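社区档案柜换新，“整理完成”之说仍待细看

本报讯　Sesum社区事务中心日前对外表示，为期12天的旧档整理已经“基本完成”，居民今后查阅租约、维修记录和公共空间使用登记，当场就能拿到原件。记者到访后的印象，与这份通告有些距离。

这次整理从4月开始筹备，由Wodis家具行供应浅色木质矮柜，Moges文档服务公司负责分类和编目。按照中心公布的说法，共有125份卷宗需要重新归档，旧铁皮柜全部淘汰，换成可上锁的双门矮柜。通告里用了“一步到位”四个字，却没有附上卷宗目录，也没有说明哪些材料已经入柜，哪些还留在别处。

中心行政主管Wissam Mansour对进度表示满意。他说，过去居民来查一份维修记录，工作人员要翻好几个房间，如今文件集中存放，“找东西的时间会短很多”。问到究竟能短多少，他表示还没有统计，要等运行一段时间再看。
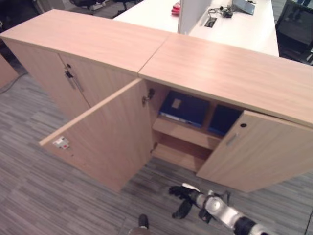 事务中心新换的矮柜，打开的一只里，上层立放着深蓝色文件夹，下层空置。

矮柜本身看起来并无不妥。两只柜子首尾相接，顶面连成长长的一条，高度也方便取放。只是柜子里的内容撑不起通告的口气。Mansour解释说，部分卷宗仍在Moges公司扫描，会分批送回。至于送回的日期，他先说“很快”，后来改口称要看对方安排。Moges公司没有答复本报的询问。

住在附近的Kidus Gashaw长期关注中心的档案问题。去年他为一份漏水维修的记录跑了4趟，最后拿到的是一张字迹模糊的复印件。他对换柜子并不反对，但认为钱花错了先后次序。“柜子我看到了，挺整齐。我那份记录在哪儿，到现在还是没人说得清。”他希望中心先公布目录，哪怕只是一张手写清单，居民也好知道自己要找的东西还在不在。

钥匙由谁保管，也是个没有讲透的问题。新柜带锁，按中心的规定，钥匙由2名职员分别持有，居民须填写申请表，经其中一人签字后才能调阅。规定没有写明两人同时不在时如何处理。Mansour说，这种情况“不太会发生”。Gashaw则提到，他那几趟里就有一次是因为管钥匙的人休假而白跑。

费用方面，中心只公布了采购和编目的总额在预算之内，没有列出分项。记者索取Wodis的报价单，得到的答复是相关文件也在归档过程中。

类似的承诺，居民听过不止一回。此前中心曾引入Stosteck查询系统，宣传时说可以在家检索档案，上线后却几乎只能查到办公时间和电话号码，不久便停止更新。新的编目能否接入这套系统，通告只字未提，Mansour也说目前没有计划。

据中心介绍，新的查阅办法自2023年5月12日起试行，申请表可在一楼服务台领取。目录何时公布，尚无时间表。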